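Notebook entry, Plurnley Electoral Research Workshop
2022-02-10
Entered by W. Arruda. Copies to U. Hakala and D. MacPherson.

Coding of the campaign speeches resumed this morning with the second batch. The batch covers the leaflets and recorded addresses of the three parties that stood in the Etlow council election, together with the launch statement of the new movement led by Mr. Jääskeläinen. The full set now stands at 327 texts. Of these, 300 have been read once and 21 have been read by two coders.

The main difficulty remains the category "appeal to the people." The codebook asks for an explicit contrast between ordinary citizens and a governing elite. Several of the Etlow leaflets praise local residents at length and say nothing about an elite of any kind. Mr. Pryor had marked these as populist; I had not. After discussion we agreed that praise of voters alone will be coded as "general address," and that the contrast must be stated in the text itself. Texts already coded under the old reading are to be reopened. Mr. Pryor will do this in Fetix and leave the earlier codes visible in the history column.

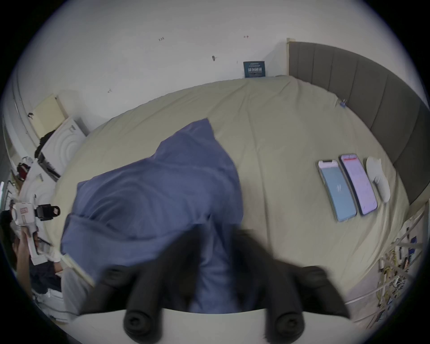

A second question concerns the launch statement. It is written in a moderate tone and contains no reference to immigration, yet it speaks of "taking the council back" on every page. Dr. Hakala considers this sufficient for the anti-elite code. Mr. MacPherson disagrees and would want a named target – the council officers, the mayor, the regional press. I have entered both views in the margin of the codebook and have left the text uncoded until the group meets.

Translation. Mr. Ruotsalainen has returned the Finnish speeches with notes. He advises that "kansa" should not always be given as "the people," as in two passages it plainly means the nation. The English versions have been corrected, and coders should work from the corrected file only. The older file has been moved to the archive folder and must not be used for counts.

Fetix again failed to save the coder initials when two persons had the same text open. Until this is repaired, initials are to be typed in the comment field as well.

Outstanding:
Reopened leaflets, Pryor.
Wording of the revised category for the codebook, Arruda.
Missing page of the Etlow housing leaflet – request sent to the town library, no reply as yet.
Second reading of the remaining February speeches, MacPherson and Hakala.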